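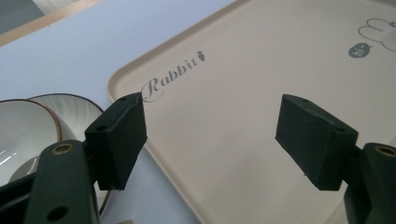

Call for Participants: The Brilstead Letters and Recipes Project

Do you have a box of old family recipes somewhere in the house? Maybe it lives on top of the refrigerator, or in a drawer with the birthday candles and the takeout menus, and maybe half the cards are in handwriting you can only just make out. If so, we would love to hear from you – and if you grew up in or near Brilstead, or your parents or grandparents did, we would love to hear from you even more.

We are a small local history group with a room above the old Cruickshank feed store, and for the past few years we have been gathering the everyday paperwork of home cooking in this valley. So far we have copied 1,012 recipe cards, along with a good many letters, church supper menus, canning notes and grocery lists. Some came to us in beautiful leather albums and some came in a bread bag. We treat them all the same way.

Now we are looking for people to take part in the next stage, which is all about the stories that go with the recipes. A card that says "Aunt Vi's rolls, the usual way" doesn't tell you very much until you sit down with somebody who ate those rolls every Sunday and remembers that the usual way meant a bowl of dough left on the radiator overnight under a damp dish towel. We want to get those memories down while the people who have them are still around to argue with each other over the details.

What you would be doing

Taking part means coming in for 2 conversations, each lasting an hour or so, with one of our interviewers. The first is a relaxed chat about the kitchen you grew up in – who cooked, who was kept out of the way, what was on the table in January when the garden was long gone. For the second, we ask you to bring one recipe that matters to you, and we will talk it through slowly from start to finish. You are very welcome to bring a sister or a cousin or a friend along. Our best recordings so far have had two people in them, usually disagreeing.

You don't have to be a good cook! One of our favorite talks was with a gentleman who never made anything but toast and could describe every pie his mother baked.

We make sound recordings only, and you will get a copy of yours along with a typed version to check over. If there's a part you would like left out, just tell us and out it comes. Cards and papers are copied while you wait and go straight home with you. If getting up our stairs is a trouble, we can come to you, or meet at the library in Kelier, where there's a ground floor room and very decent coffee.

Who we are looking for

Anyone 18 or over with a family tie to Brilstead, Kelier or the farms out along Bisik Road. We have heard plenty from the older farming families and very little from people whose folks came to work at the cannery, or who moved here more recently and brought their own dishes with them, so please don't think your story is too short or too new. We can arrange conversations in Spanish with a bit of notice.

We can't pay a fee, I'm sorry to say, but we do cover gas or bus fare, and everyone who takes part gets a copy of the finished book.

How to sign up

Please get in touch by August 20, 2022. Call or stop by and ask for Elspeth Rutherford, who looks after the interview calendar, or leave a note for Kenneth Lamont if your question is to do with old or fragile papers. Tell us your name, the best way to reach you, your connection to the area, and the name of the dish you have in mind if you know it already. We answer everyone, though it can take us a week or two when the tomatoes are coming in.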